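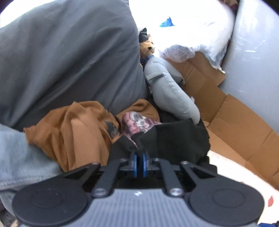
Mixed household textiles in a pile, with black, rust-orange and patterned cloth beside a dark grey cushion.

Household textile sorting

Household textile sorting is the separating of clothes, bedding, cushions and loose cloth into groups before they are washed, stored, mended, passed on or thrown away. It is done in most homes as part of the laundry, and on a larger scale when a cupboard is cleared or a household moves. The same work is carried out by charity shops, repair workshops and textile banks, where it is usually called grading.

Terms

A mixed pile is a heap in which items of different kinds, colours and fibres lie together. The word "softs" is used in some reuse centres for anything made of cloth or filled with stuffing, as opposed to "hards" such as crockery and toys. Small pieces with no obvious use are known as oddments. In the north of England "bits bag" is also heard, mainly among people who sew.

Methods

The simplest method is to take items from the top of the pile one at a time and place each with others of its kind. Large items are often lifted out first, as cushions, blankets and coats hide smaller pieces and take up most of the room. Folds and pockets are checked before anything is moved to a finished group.

Sorting by colour is the usual choice before washing. Three groups are common: whites, light colours and darks. Strong reds and oranges are often kept apart for the first few washes, as they may lose dye. Patterned cloth is placed according to its background colour, although a print with a good deal of white in it is generally treated as a light item. Black cloth goes with the darks, but some people wash it alone to keep lint from showing.

Sorting by fibre is slower and depends on the care label. Cotton and linen can be washed at higher temperatures than wool, silk and most synthetics. Where the label has been cut out or has faded, the feel and weight of the cloth give some guidance, and a cool wash is the safer course.

Sorting by condition is normal where items are to be kept or given away. Clean and whole pieces are folded, worn pieces are set aside for mending, and those past repair are kept as rags or sent for recycling.

Marks and damage

Dark patches on a coloured cloth can have several causes, among them oil, damp, old food stains and scorching from an iron. They are not always easy to tell apart by eye. Scorching may leave the surface stiff or shiny, and light marks on cotton sometimes come out in the wash, while a true burn weakens the threads and cannot be reversed. Oil marks tend to be treated with washing-up liquid before washing. A marked cloth is best kept out of the tumble dryer until the stain has gone - heat can fix it in place.

Crumpling is not counted as damage. Most creases fall out with washing and hanging, or with a warm iron if the fibre allows.

Cushions and filled items

Cushions, pillows and beanbags are sorted apart from flat cloth. A removable cover is taken off and washed with items of a similar colour, and the filling is aired or cleaned by itself. Bead-filled bags should not be emptied indoors without a second bag ready to receive the beads. Many textile banks refuse filled items altogether, and local rules should be checked before they are left.

Containers and surfaces

Sorting may be done on a bed, a table or a clean floor. Baskets, crates and cardboard boxes are all used to hold the finished groups. Cardboard is cheap and easy to label but softens when damp, so it is suited only to dry items. A box that is overfilled with cloth can be heavier than it looks, and smaller boxes are preferred for carrying upstairs.

Local schemes

The Burkdale reuse scheme accepts cloth in 35-litre bags and asks for it in 5 groups: clothing, bedding, towels, curtains and oddments. Bags are weighed on arrival, and any over 9 kilograms are divided before being shelved. Cushions are taken only with their covers on. The guidance was last revised in February 2021, when shoes were moved to a separate collection.

At Boren, a smaller scheme takes oddments for patchwork and rag rugs. Prints are kept in one tub and plain colours in another, with black stored separately because it is asked for most often.

See also

Care label
Dyeing
Laundry
Mending
Patchwork
Rag rug
Textile recycling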